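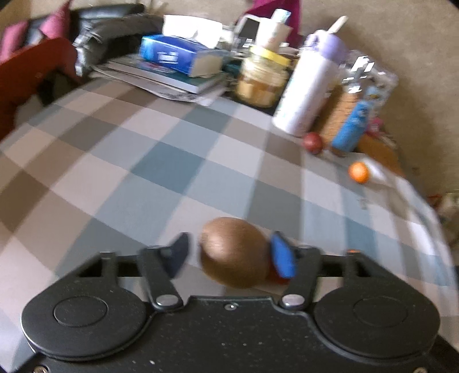

May 31, 2020

Slept until past eight and had the window open most of the morning. No work email worth answering. Mohamedi sent the revised invoice, which is still wrong, and I left it.

I have been meaning to clear the big table for weeks and today I made a start. Everything ends up on it. The tissue box has been sitting on the same stack of books for so long that I had stopped thinking of them as books. I went through the stack first. Two of the magazines can go. The one with the green cover stays, I am only halfway through it and I want to finish before I put it on the shelf.

The checked cloth needs a wash. I bought it at Etivberg in February, when I was in there for light bulbs, and it has been on the table ever since. It hides crumbs well, so I don't shake it out as often as I should. I decided to leave it on for now and wash it when the far end is clear.

Fruit next. I had let it spread all over the table, a kiwi here and a mandarin there, and the tomatoes in with it. I don't keep tomatoes in the fridge. My mother did and they never tasted of anything. I like having them out where I can see them, then I remember to eat them. The passion fruit I bought on a whim from the Vallenon store. They were not cheap. I have read that they are best when the skin goes wrinkled, so I am going to be patient with them. I ate one of the mandarins while I was thinking about it and it was a bit dry.

I got out the gold tray with the idea that the fruit could live on that. It has a thin teal edge and goes all right with the cloth. I used to have a proper bowl, but it broke in the last move and I never got another one.
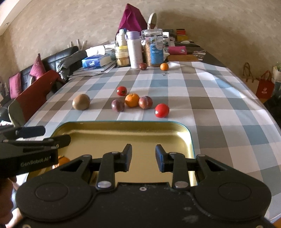 The table, fruit in the middle and the far end still to do.

Stopped for lunch. Rice and the rest of the beans. Called my sister, who has started painting her hallway and regrets it. We talked for 53 minutes according to the phone. She thinks I should get rid of the black sofa and put the table along that wall. I don't agree. It is a comfortable sofa and the pink cushions are nearly new.

The far end of the table is the real trouble. Jars, the thermos, the mirror, papers from I don't know when. The thermos belongs in the kitchen, but if I put it in the cupboard I forget to fill it, and then I go all day on coffee. So it stays. The short jar with the yellow lid can go in the cupboard, there is room beside the flour. The mirror I use in the mornings because the light is better there than in the bathroom. That stays too. I can see how it got this way.

Papers: found the electric bill for 86 dollars, paid. Found the warranty for the Flallitz heater and put it in the folder with the others. Found a letter from the building about the water being shut off, with a date that has already gone by. I must have been out.

The shopping bags are still on the floor by the wall. I save them and then I don't take them with me. I should put one inside another and hang them by the door. The dark jacket needs to go in the closet until fall. I checked the pockets and found a receipt and 2 dollars.

Around four it got warm and I lost interest. I sat on the sofa and read the green book for a while, which I suppose counts as dealing with the stack. It picks up in the middle. I am on page 705 and there are a lot of pages left, so I was wrong about being halfway, I am well past it.

Supper was toast with tomato and salt. Washed up, took the trash down, watered the plant on the landing.

Tomorrow: answer Mohamedi about the invoice, wash the cloth if it is dry out, buy flour and dish soap. Look at bowls if I go past Etivberg, but only look.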